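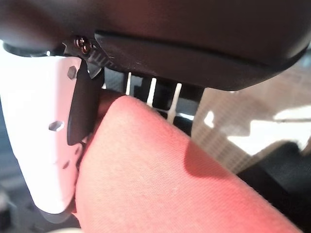 Rangement de l'atelier : où on en est

Vite fait avant la coupure d'été, parce que plusieurs d'entre vous ont écrit pour savoir où étaient passées leurs affaires. Elles sont là. Presque toutes. Mais plus au même endroit.

On a commencé par le rouge. Pas de grande théorie derrière, c'était le tas le plus haut et il bloquait la porte du fond. Tout ce qui est rouge, bordeaux, brique et assimilé est maintenant sur les deux étagères Hovari à gauche en entrant. Le rose va avec le rouge, on a tranché. L'orange, non, il part avec les jaunes. Ilham n'est pas d'accord pour le corail, on verra à la rentrée.

Ensuite les bleus et les verts, étagère du milieu. Les noirs et les gris en bas, dans les bacs Flullex, avec couvercle. Les couvercles ferment mal si on remplit à ras bord - merci de laisser un peu de place, sinon ça se soulève et la poussière rentre. Les blancs sont restés dans l'armoire, propres, pliés, on n'y touche pas avec les mains pleines de craie !

Les chutes. Gros sujet. Règle à partir de maintenant : plus petit que la main, ça va dans le sac à rembourrage. Plus grand, ça se plie et ça se range par couleur comme le reste. Si c'est effiloché sur tous les bords, sac à rembourrage aussi. Pas de « au cas où » posé en boule sur la table de coupe. On a retrouvé des boules de 2019, avec encore les épingles dedans.

Justement, les épingles. Les remettre dans les boîtes magnétiques, tête en haut si possible. Mohcine Morsy s'est piqué trois fois dans la même journée en vidant un bac, il a fini avec des gants de jardin.

Mercerie : Montserrat Quintero a repris tous les tiroirs. Boutons par taille et plus par couleur (oui, c'est l'inverse des tissus, elle explique très bien pourquoi, allez lui demander). Fermetures éclair dans le grand tiroir du bas, longues au fond, courtes devant. Les élastiques sont roulés et tenus avec une pince à linge. Biais : en cours. Rubans : pas commencé.

Le fil maintenant. 20 bobines à vider ou à donner, posées sur le rebord de la fenêtre, servez-vous. C'est du fil ancien, il casse à la machine, mais pour bâtir ou pour les enfants ça va très bien. Ce qui reste fin juillet part au don.

Commande en cours chez Stankevičius : feutrine, entoilage léger, deux paires de ciseaux de coupe. Bon de commande 1433 si quelqu'un réceptionne en notre absence, le noter sur le cahier avec l'heure. La feutrine vient en coupons, ne pas les ouvrir tout de suite, on veut vérifier les teintes avec le nuancier d'abord. La dernière fois le carmin était plutôt framboise et on s'en est rendu compte une fois les pochettes à moitié cousues.

Les ciseaux, tant qu'on y est. Ceux avec un bout de ficelle sur l'anneau = tissu. UNIQUEMENT tissu. Les autres sont pour le papier, le carton, le ruban adhésif, ce que vous voulez. Folke Björklund en a réaffûté trois paires, il ne le refera pas tous les mois.

Prochaine séance de tri : le 16 juillet 2022, de 10 h à midi, salle Dramness, au rez-de-chaussée (l'atelier est trop petit pour tout étaler). Au programme les rubans, les biais, et le carton sans étiquette que tout le monde contourne depuis le printemps. Amenez une gourde, il fait chaud dans cette salle, et des sacs solides si vous en avez. Pas besoin de s'inscrire. Café prévu, gateau pas sûr.

Musyoka Swai fait les nouvelles étiquettes. Il lui manque les intitulés pour l'étagère de droite - doublures, jersey, ce qui se lave à froid, ce qui ne se lave pas du tout. Si vous avez déposé quelque chose là et que vous savez ce que c'est, un petit mot dessus suffit. Au crayon, l'encre traverse.

Projets en cours : chacun garde le sien dans une pochette à son nom, rangée debout dans la caisse près du fer. Debout, pas à plat, sinon on ne lit plus rien. Les pochettes sans nom seront gardées jusqu'en septembre puis remises au stock. Il y a notamment un début de coussin très joli, matelassé à la main, et une manche. Une seule.

Le fer : vider le réservoir après usage. La table à repasser se replie et se range derrière la porte, maintenant qu'on peut enfin l'ouvrir en grand.

Reste à faire, en vrac : patrons à trier par taille, mètre ruban à remplacer (il a rétréci ou on a tous grandi), housse de la machine du fond à recoudre, vitre à nettoyer. Si vous avez une heure dans la semaine, prenez un truc sur la liste et barrez-le, elle est affichée à coté de l'interrupteur.

Reprise des séances normales en septembre, horaires dans le prochain numéro.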